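木材为什么会动:第三讲讲义

上一讲留了个问题:一块板刨得平平整整,放一个冬天,怎么就翘了?这一讲全用来回答它。我自己最喜欢这一讲,一旦弄懂了,你看家里每一扇门、每一只抽屉的眼光都会变!

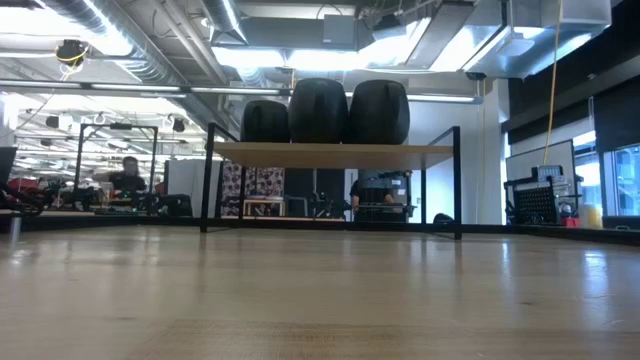 Ans Baert 编写 / Nalcombe 木作课程 / Hatem Bennani 校订

先从水说起。活树里的水分两种,一种装在细胞腔里,叫自由水,一种吸附在细胞壁里,叫结合水。木材干燥时先走自由水,这个阶段重量掉得很快,尺寸却几乎不变。等自由水走光,就到了纤维饱和点,大多数树种的含水率在三成上下。再往下干,细胞壁自己开始收缩,木头才真正“动”起来。

收缩有方向,这是最要紧的一句,请划线。顺着纹理的长度方向几乎不动;径向(从髓心到树皮)动一些;弦向(沿着年轮)动得最多,常常接近径向的两倍。弦切板翘、径切板稳,道理全在这里。找一块端面清楚的边角料,用铅笔描出年轮,想象每一圈弧线都在努力把自己拉直,翘的方向就出来了。真的很好用,我第一次试的时候兴奋了一下午。
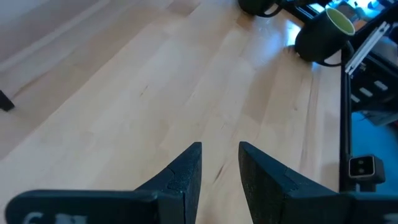

图2 浅色木桌面

下面算一笔账。宽300毫米的弦切板,从夏天到冬天含水率降了四个百分点,假设每个百分点弦向收缩千分之三,那么:
300 × 4 × 0.003 = 3.6毫米
三毫米多,足够让一个死死胶住的框架裂开。所以传统桌面用木扣或长圆孔固定,给面板留出横向滑动的余地;门芯板浮在槽里不上胶,也是同一个考虑。

涂饰能不能把水挡住?只能放慢。油和蜡挡得少,成膜的漆挡得多一些,可是空气里的湿气早晚会进去。要紧的是两面涂得一样,只涂正面的板,背面吸湿快,照样会弯。

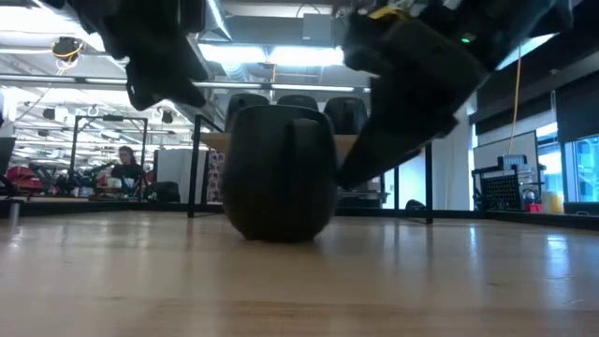
新买的板材要在屋里放多久才能下料?
看厚度和原来的含水率。窑干的薄板垫上隔条,放一两周通常够了;厚板要久得多,最好隔几天称一次重,重量稳下来再动手。

课后练习:取一块500毫米宽的拼板,按上面的系数估算它在含水率升高三个百分点时的膨胀量,再画出你打算怎样把它固定在桌架上。草图潦草没关系,孔的朝向一定要标清楚。

相关讲义
第二讲 年轮、边材与心材
第四讲 榫卯与胶合面
补充材料 Tultonitz 干燥窑参观笔记

最后更新:七月

读者留言
Shona Tomoana:描年轮那个办法我用在旧案板上,方向完全对得上!
Alby Grimshaw:系数换成径向的,是不是直接减半?
Ans Baert:粗估可以,正式下料请查对应树种的表。
Sharada Poduval:练习我算出来4.5毫米,等着对答案。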